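Rillard Tenants' Association
Minutes of the regular meeting, Wednesday, May 17, 2023

The meeting opened at the Fleltenby Street hall. Minutes of the last meeting were approved with one correction: the paint for the stairwell cost $649, and the earlier figure left out delivery.

Laundry room. Hajdu has quoted $606 to replace the drain pipe. Two members asked for a second quote. Agreed to ask Grarkard and decide by email. 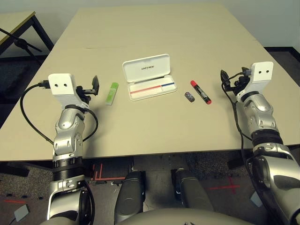 Bike storage was carried over from last time. The racks by the back door are full and several bikes have flat tires and no tags. Untagged bikes will get a notice and be moved after 30 days. Tags and spare keys need one place to live, and a white plastic case with a lid that props open, like the one on the beige tabletop, would do. The office will buy one. Motion passed, two against.

Trash pickup. The new schedule is posted by the mailboxes. Cardboard must be flattened.

Garden beds. All beds are taken. The waiting list stays open until November.

Other business: the light on the third-floor landing is out again. Reported to the office.

Meeting closed at 8:40 p.m.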